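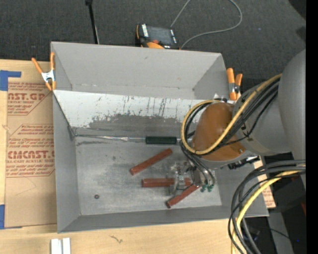
6 min read

3.2 Setting Up and Looking After the Picking Cell

We would like to spend a little time on the upkeep of the cell, which took up far more of our September than we had planned, and which papers of this kind tend to pass over rather quickly. The arm works over an open gray bin on a wooden tabletop, with a spring clamp gripping each side wall and a white panel sloping down in front of the back wall (Figure 2). The bars we call the Duvberg set go on the bottom of the bin, and a long screwdriver is often added as a harder, thinner item.

Search this journal Enter keyword Go

The panel turned out to need the most care of all! After over 2000 picks its lower part had worn gray in jagged streaks, and Genalyn Sebastian, who kept the cell log, noticed that our depth readings had begun to drift just there. We now check the height reference against that patch every 20 picks, and we are happy to say that the drift has stayed within what the Vetell planner can put up with. We did think about a fresh panel, but the later runs would then have been hard to compare with the first 1330, so we let the old one be.

The cables and air tubes at the wrist asked for patience too. They hang low when the gripper goes down toward the bottom of the bin, and on pick 2107 a loop caught the handle of a tool and the arm stopped (quite properly) on its force limit. Pacita Dizon rerouted the bundle that same afternoon, leaving enough slack for a full turn of the wrist, and wrote the short Crenshaw checklist that we still go through each morning: clamps tight, fittings seated, bin bottom clear of stray nuts and washers, pendant within reach.

Figure 2. The picking cell, with the gripper over the bars.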